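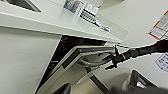

Figure 1. White countertop with a small package in blue, white and silver.

3 min read

Match Load in Club Hurling: Student Project Report
Eimear Kavanagh and Conall Hayes

1. Aim
The project compared running distance in the first and second halves of club hurling matches.

2. Method
Players at the Terkholm club wore Stimitex vests during 3 league matches in March. Goalkeepers were left out. Speed data were exported to a spreadsheet, and any trace shorter than 300 seconds was removed. Finbarr Fahy checked the throw-in times against the referee's cards.

3. Results
The export held 809 usable one-minute blocks. Midfielders covered the most ground in both halves. Half-forwards showed the largest drop after the break — mainly in sprint distance, with little change at walking pace.

4. Limits
Substitutes were pooled with starters. Wind and pitch size were not recorded. Golshifteh Khosravi has suggested a separate model for players who change position.

Contact: Pankaj Dubey, project supervisor | Back to top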